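Rapports d'étape | Projets soutenus
Temps de lecture : 6 min

Projet Trasier - reprise du fonds de petits objets de Notberg
Rapport d'étape adressé à la fondation Escobar
19 mai 2021

Le présent rapport couvre la période écoulée depuis l'ouverture de la salle de tri, en novembre. Il porte sur l'avancement du tri, l'état du matériel de rangement et des plans de travail, l'utilisation de la subvention et les points sur lesquels nous souhaitons l'avis de la fondation avant la phase suivante.

Rappel du périmètre

Le fonds de Notberg se compose de petits objets d'usage courant : boîtes, étuis, éléments de bureau, pièces de mercerie, accessoires de table. La convention prévoit le tri, le dépoussiérage, la description sommaire et la remise en rangement de 3 000 pièces. Les objets de grande taille restent en dehors du projet et n'ont pas été déplacés du dépôt de Purthorpe. Les documents en papier trouvés avec les objets sont mis de côté et signalés sur la fiche, sans traitement.

Tri et description

Le tri suit l'ordre des caisses telles qu'elles ont été livrées. Nous avions envisagé au départ de regrouper d'abord les objets par matière, puis de les décrire. Cette méthode obligeait à ouvrir toutes les caisses en même temps et à immobiliser de la place au sol. Nous y avons renoncé dès les premières semaines. Chaque caisse est maintenant ouverte, vidée, décrite et refermée avant que la suivante ne soit apportée.

La fiche descriptive a été raccourcie. Elle comprend la forme générale, la couleur dominante, l'aspect de surface, les dimensions, l'état et le numéro de caisse d'origine. Le champ « matière » est conservé, mais il peut rester vide. Dans la première version, il était obligatoire, et nous avons constaté en relecture que beaucoup de réponses relevaient de la supposition, en particulier pour les objets sombres et brillants. Un objet verni, un objet laqué et un objet en matière moulée se confondent facilement à l'œil. Les fiches concernées ont été reprises et la matière supprimée lorsqu'elle ne pouvait pas être établie.

Les objets de forme rectangulaire, du type petite boîte, forment le groupe le plus important dans les caisses traitées jusqu'à présent. Ils sont rapides à mesurer et à ranger. En revanche, leur surface demande de l'attention : les dessus brillants marquent au moindre frottement, et certains décors mouchetés peuvent être pris pour de la poussière. La consigne est donc de ne pas frotter. Le dépoussiérage se fait au pinceau souple, et toute trace qui résiste est notée sur la fiche.

Les objets en plusieurs parties avancent moins vite. Les couvercles séparés de leur boîte ont été rassemblés dans un bac à part. Une partie a déjà retrouvé sa place. Nous attendrons la fin des caisses pour traiter le reste, car les appariements se font souvent d'une caisse à l'autre.

Rangement

Les tiroirs prévus au budget ont été livrés en 2 lots. Le premier était conforme. Le second comportait des séparateurs trop hauts, qui empêchaient la fermeture complète. Le fournisseur les a repris à ses frais. Ce contretemps a retardé la remise en rangement, sans effet sur le tri lui-même : les pièces décrites ont été gardées dans leurs caisses d'origine pendant l'attente.

Le fond des tiroirs est garni d'une mousse fine. Nous avions prévu un calage individuel pour chaque objet, solution que nous limitons désormais aux pièces fragiles ou instables. Pour les petites boîtes à fond plat, une bande de séparation suffit. L'économie réalisée sur la mousse a été reportée sur l'étiquetage, dont le coût avait été sous-estimé.

Les étiquettes provisoires en papier adhésif ont été abandonnées. Elles se décollaient des bords de tiroir et il a fallu en refaire une partie. Le nouveau modèle se glisse dans un porte-étiquette fixé au tiroir et peut être changé sans laisser de colle.

Salle et plans de travail

La salle est équipée de 2 grandes tables à plateau blanc. Ce choix avait été discuté avec la fondation au moment du montage du projet, le blanc étant salissant. À l'usage, nous le maintenons. Les objets foncés s'y détachent nettement, et un petit élément tombé pendant la manipulation se repère tout de suite. La finition mate limite aussi les reflets, ce qui compte pour l'examen des surfaces brillantes.

L'état des plateaux est correct dans l'ensemble. L'un d'eux présente une fine ligne de fissure brunâtre, irrégulière, avec quelques petites taches et points sombres à proximité. Elle ne gêne pas la pose des objets, mais nous évitons d'y travailler les pièces les plus petites, par précaution. Un relevé sera fait à chaque nettoyage mensuel pour savoir si elle s'étend.
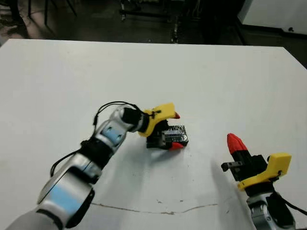

Petit objet noir en forme de boîte, à dessus brillant et moucheté, tenu au-dessus d'un plateau blanc. La fissure du plateau et quelques marques sombres sont visibles.

Pour la réparation, 2 solutions sont à l'étude : un rebouchage localisé, peu coûteux mais qui risque de laisser une zone plus lisse que le reste, ou le remplacement complet du plateau. Nous penchons pour le rebouchage si la fissure reste stable. Le remplacement n'est pas inscrit au budget et demanderait l'accord écrit de la fondation.

L'éclairage est suffisant en journée. En fin d'après-midi, les ombres portées sur la table compliquent la lecture des surfaces, surtout quand l'objet est tenu un peu au-dessus du plateau. Nous avons déplacé les séances de description vers le matin et gardé l'après-midi pour l'étiquetage et la mise en tiroir. Aucune lampe supplémentaire n'est demandée à ce stade.

Budget

Les dépenses de mobilier sont closes. Les consommables (mousse, pinceaux, étiquettes, gants) suivent la prévision, avec le transfert de la mousse vers l'étiquetage mentionné plus haut. Ce transfert reste à l'intérieur de la même ligne et n'appelle pas d'avenant. Le transport des caisses entre Purthorpe et Notberg est facturé à la rotation - le tableau détaillé sera joint à la demande de versement.

Écarts par rapport au calendrier

Le tri est conforme au calendrier. La description accuse un léger retard, dû à la reprise des fiches dont le champ « matière » était douteux. La remise en rangement est la tâche la plus en retard, pour la raison déjà indiquée. Nous pensons la ramener au niveau prévu avant la fin de la période suivante, à condition que les porte-étiquettes commandés arrivent dans le délai annoncé.

Travaux prévus pour la période suivante

- poursuite de l'ouverture des caisses dans l'ordre de livraison ;
- mise en tiroir des objets déjà décrits ;
- relecture croisée des fiches des objets rectangulaires ;
- relevé de la fissure et choix de la réparation ;
- inventaire du bac des couvercles isolés.

Points soumis à la fondation Escobar

Nous demandons la confirmation que le champ « matière » peut rester vide dans la version remise en fin de projet. La convention parle d'une « description sommaire » sans en donner la liste des champs, et nous préférons que ce point soit fixé par écrit.

Nous demandons également si les objets incomplets, dont le couvercle n'aura pas été retrouvé, doivent être comptés dans le total des pièces traitées. Ils ont reçu le même traitement que les autres et nous les comptons pour l'instant, avec une mention sur la fiche.

Le prochain rapport sera transmis en novembre, accompagné des relevés de la table et de l'état des tiroirs remplis.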